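**Floral Design I – Unit 4 notes: stems, line and spacing**

Read these before the studio session. The vocabulary comes up again in Unit 5 and I won't go over it a second time in class.

### Line

Line is the path the eye follows through an arrangement. In most work it comes from the stems, even when the stems are hidden, because the angle of a stem decides where the bloom ends up and which way it faces.

- **Vertical line:** stems upright, blooms stacked. Reads as formal.
- **Horizontal line:** stems low and spread to both sides. Used on dining tables, where guests need to see each other.
- **Diagonal line:** stems leaning one way. It looks active, and it needs weight on the opposite side or the piece will seem to tip.
- **Curved line:** the hardest to hold. Choose stems that already bend and don't force straight ones.

Helmi Saarela's rule for first-year students was to place the longest stem first and leave it alone. Everything else is cut to suit it. Most weak pieces from the October practical had a long stem that had been moved several times, and the foam around it was too full of holes to grip anything.

### Spacing

Leave more room at the outside of a design than at the center. Flowers at the edge should have air between them. Toward the middle they can overlap, with some set deeper than others so that the heads don't all sit on one level.

Before you put anything in the vase, lay the stems out flat and compare them. Check:

1. length
2. which way each stem bends
3. size of the head
4. how much leaf is left on the lower part

Strip any leaf that would fall below the water line. Do this for artificial stems too if the vase is clear, as bunched leaves hide the line you are trying to show.

### Tulips

Tulips get their own section because they don't behave like roses or carnations. Cut tulips keep growing in the vase and turn toward light. A design that looks balanced in the morning can be lopsided by the next day. Allow for this by cutting them a little short and by turning the vase.

Artificial tulips stay where you put them, so we use them for line exercises. Wired stems should be bent over the thumb in small steps. A single sharp bend leaves a kink that will not come out.

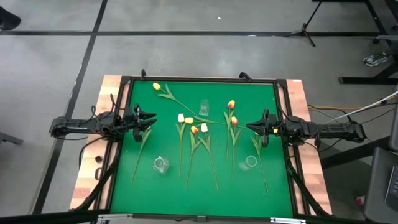
Color matters less than direction at this stage. If you are working with more than one color, decide which will carry the main line and keep the others shorter. Yellow draws the eye before darker shades do, so a yellow head far from the center pulls the whole design toward it. Either bring it in or balance it with something heavy near the base.

### For the studio session

Bring snips, a ruler and a towel. Vases and foam are provided. You will make 2 designs, one vertical and one diagonal, using the same stems for both. Sketch each one first, showing only the lines. Ottmar Reinholz will mark the sketches together with the finished pieces, so don't throw them away.

Sketches are due December 20, 2023.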